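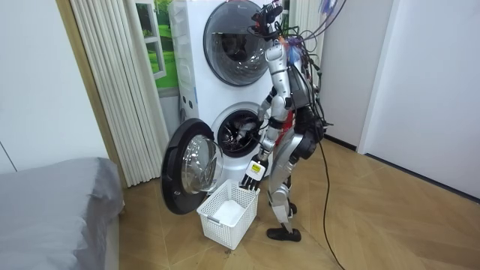
GALTPORT, 15th October. The housing cooperative Stesham will open a shared laundry room in each of its 27 buildings in Galtport, and the first rooms will be ready for residents in November. The work is done together with the local repair company Marner, which will also take care of the service after the opening.

Many apartments in the older Stesham buildings are small and have no good place for a washer. Until now, residents of these homes have carried their laundry to the public laundromat on Fuentealba Street, a long walk for families with small children and for older people.

"Our members have asked for this during many years, and I am very glad that we can now give them a date," says Elsa Koivisto, managing director of Stesham. "A person should be able to wash the bed sheets in the evening and still be home for dinner."

Residents will book the laundry room on a paper list by the door or by telephone to the Stesham office. One booking is for two hours, and each household can have two bookings at the same time. The rooms are open from seven in the morning until nine in the evening, so that the neighbors on the ground floor can sleep in peace.

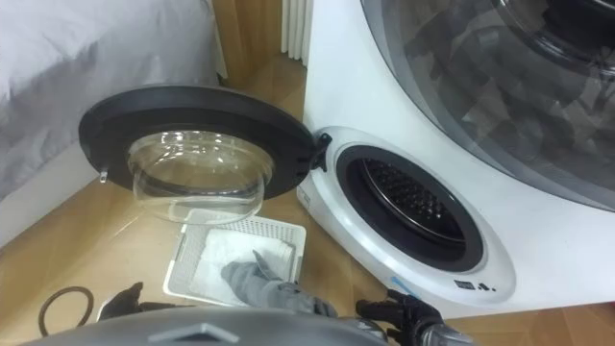

The cost of washing is included in the monthly fee until the end of the year. After that, the members will decide at the annual meeting if the fee stays the same or if each wash is paid separately. Residents bring their own detergent. Stesham asks everybody to use a product without strong perfume, as several members have allergies.

Marner will visit every room once a month to clean the filters and check the hoses and door seals. If something breaks between the visits, residents can call the company directly, and the number will be on the wall in each room. Marner has worked in Galtport for 36 years and has repaired appliances for Stesham members before.

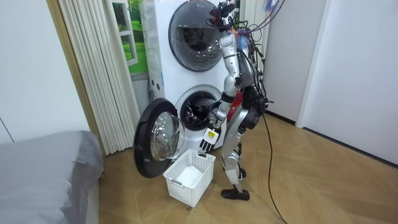 Can residents wash rugs and winter blankets in the new rooms?

Small rugs and single blankets are fine, but heavy rugs should still go to the laundromat, where the drums are larger.

Over 200 households will get access in the first stage, which includes the buildings near the harbor and on Fuentealba Street. The other buildings follow in the spring, when the plumbing work in the basements is finished. Each household will receive a letter with the opening day of its own room and a key for the door.

Residents who need help to carry laundry on the stairs can write to the office before the opening.

About Stesham
Stesham is a housing cooperative in Galtport with 27 apartment buildings. It is owned by its members and has its office at 77 Fuentealba Street.

Press contact
Elsa Koivisto, managing director, Stesham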